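Nutitz Test Kitchen, Bay 204
Tabletop Robot Station: Pre-Run Inspection Checklist with Comments
Site: Tejada building. Arm controller: Drorkex. Month: July

1. Emergency stop, operator side
OK. Pressed and reset. Arm power dropped each time.

2. Emergency stop, wall side
OK. Label is peeling. Replace at next service.

3. Speed limit in shared mode
OK. Set to 700 on the Drorkex panel, same as the posted sheet. Do not raise it while anyone is inside the floor line.

4. Grip force limit
OK. Limit is 40. The old value was still saved under the Zullero profile. Deleted.

5. Floor line and signs
Needs work. Tape is worn through by the door. Walk around it until it is redone.

6. Cables and hoses
OK. No rubbing at the base. One tie was loose and has been tightened.

7. Service counter
OK. Under the 3000-cycle limit for finger pads.

8. Work surface and items
Needs work. Cloth lies flat. Two plates, two eggplants and two radishes set out. Small specks and thread-like bits on the cloth near the plates. Wipe down before the first run and check again at each item change. 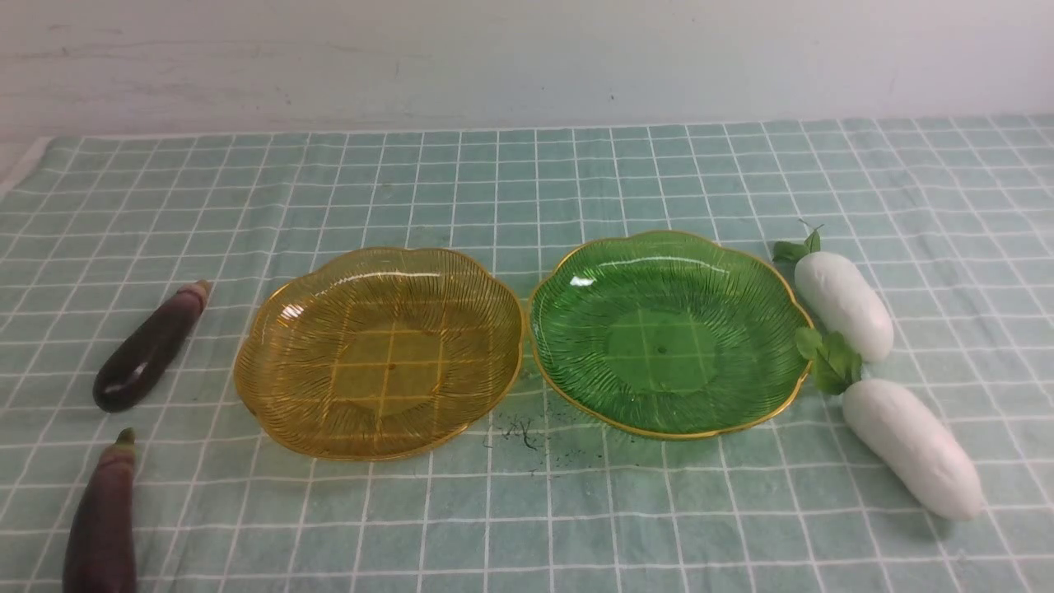 9. Home position and restart
OK. The arm must not restart by itself after a stop. Reset at the panel, then press start as a separate step.

10. Sign-off
Station may run in shared mode once items 5 and 8 are closed. Item 2 can wait. Keep this sheet in the bay folder until the next inspection.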